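Two arms and a lot of folding

Folasade Afolabi does not want to be told her robot is clever. She has spent 227 evenings on it, by the count in her notebook, and she gets a bit short with people who come into the shared workshop at Vudport and start talking about butlers.

"It can't do your housework," she says, before I have sat down. "It can't do mine. Write that first."

So I have. The build is called Moneo, a name she inherited from the bench's last tenant and never changed. It is a pair of arms on a frame, one each side, meant to handle the sort of household stuff that sits in drawers: pouches, cases, bits of cloth. The bill so far stands at £3,314, and she has receipts for all of it except the wiring, which came out of other people's dead projects. I had read the online chatter about home-built arms that will soon be sorting our cupboards, and came to ask how soon. Her answer was a snort.

Oluwaseun Akinola, who shares the bench and wrote most of the control software, is kinder about it, though only slightly. "The videos people post are the good run," he says. "You don't see the forty before it. I'm guilty of that as well. I put one up in November and had strangers asking me for a price."

What did it get wrong, in the runs he kept to himself? "Soft things. It gets soft things wrong. Anything with a hard edge, fine, you close on it and it's there. With cloth the edge moves when you touch it." Afolabi adds that shiny packets are worse, and dark objects worse again, and then the two of them argue for some minutes about whether that is a lighting problem or a software problem. They have clearly had this out before.
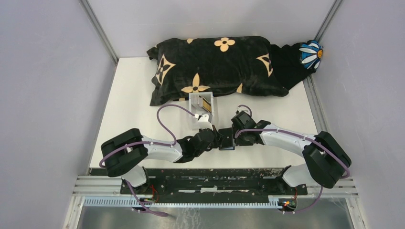

I asked why two arms, when one seems to be trouble enough. Afolabi says she started with one and kept having to wedge things against a wall to get a hold on them. "You try opening a case with one hand. You can do it, but you use your chest, your chin, the table. The arm hasn't got a chin." The second arm doubled the cost and, in Akinola's view, did rather more than that to the number of ways a session can go wrong. The arms have knocked into each other often enough that he now caps the speed, and anyone who has watched Moneo at work will know how low the cap is. I made a cup of tea during one attempt and missed very little.

They do keep score, which is to their credit. Of 703 logged attempts at passing an object from one gripper to the other, Akinola won't give me a success rate, on the grounds that they changed the rules for what counted as a success partway through. I pressed him. "No, because you'll print it," he said. Afolabi thought this was very funny.

There is a grant on offer from Wondis, a small fund for workshop projects, and they have been told a working demonstration by spring would help. Neither sounds keen. Their friends at the Ajayi workshop took similar money and spent five months building a demo that did one trick for visitors.

"I'd sooner it was bad at ten things," Afolabi says.

I put it to her that bad at ten things is a hard sell. She agreed that it was, said she wasn't selling it, and went off to find a smaller screwdriver.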